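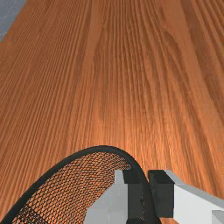 Simulation am Tag der offenen Tür: Greiferfinger am Rand eines schwarzen Netzbehälters

Über uns

Das Institut Protbridge ist eine staatlich anerkannte Bildungseinrichtung für Automatisierungstechnik und Robotik. Träger ist die Hettiarachchi-Stiftung. Der Unterricht findet am Standort Lelmont statt, wo derzeit rund 700 Lernende in Voll- und Teilzeit eingeschrieben sind. Die Leitung der Einrichtung obliegt Frau Fathima Gamage. Für den Fachbereich Robotik ist Herr Rezaul Pathirana verantwortlich.

Ausbildung im Fachbereich Robotik

Der Bildungsgang umfasst Grundlagen der Mechanik, Steuerungstechnik, Programmierung und Arbeitssicherheit. Ein wesentlicher Teil der Ausbildung erfolgt in der Simulation. Die Lernenden planen Bewegungsabläufe zunächst am Rechner und prüfen Erreichbarkeit, Greifposition und Kollisionsfreiheit, bevor sie für die Arbeit in der Roboterzelle zugelassen werden. Verwendet wird hierfür die hauseigene Lernumgebung Ritance, die vom Fachbereich gepflegt und den Lernenden auch außerhalb der Unterrichtszeiten zur Verfügung gestellt wird.

Tag der offenen Tür

Einmal jährlich öffnet das Institut seine Räume für Ausbildungsbetriebe, Eltern und Interessierte. Die diesjährige Veranstaltung fand am 27.04.2026 statt und zählte 120 angemeldete Gäste. Nach der Begrüßung durch Frau Gamage im Foyer folgten Führungen durch die Werkstätten und das Rechnerlabor.

Im Rechnerlabor stand das Greifen einzelner Gegenstände mit einem siebenachsigen Arm und Parallelgreifer im Mittelpunkt. Herr Pathirana erläuterte den Aufbau einer solchen Aufgabe und ging dabei auf die Wahl des Greifpunktes ein. Bei Behältern mit offenem Rand kann dieser zwischen die Finger genommen werden; bei geschlossenen Körpern sind die Öffnungsweite des Greifers und die Lage der Längsachse maßgeblich. Die Gäste konnten an den Arbeitsplätzen eigene Anfahrpositionen eingeben und die Ergebnisse mit den Lehrkräften besprechen.
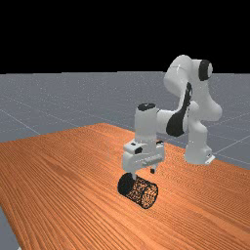 Simulierter Roboterarm mit geöffnetem Parallelgreifer über einem liegenden zylindrischen Objekt

Besonderes Interesse fand die Frage, in welchem Umfang sich Ergebnisse aus der Simulation auf reale Anlagen übertragen lassen. Der Fachbereich wies darauf hin, dass Reibung, Nachgiebigkeit und Messfehler stets gesondert zu betrachten sind und eine Abnahme an der Anlage durch die Simulation nicht ersetzt wird.

Zusammenarbeit mit Betrieben

Das Institut unterhält Kooperationsvereinbarungen mit 19 Ausbildungsbetrieben der Region. Diese stellen Praktikumsplätze bereit und wirken an der Themenwahl der Projektarbeiten mit. Anfragen zu einer Kooperation nimmt die Fachbereichsleitung entgegen.

Besuche und Anmeldung

Gruppenbesuche im Rechnerlabor sind nach schriftlicher Voranmeldung im Sekretariat möglich. Schulklassen werden von einer Lehrkraft des Fachbereichs begleitet. Der Termin des nächsten Informationsabends für Bewerberinnen und Bewerber wird im Januar an dieser Stelle bekannt gegeben.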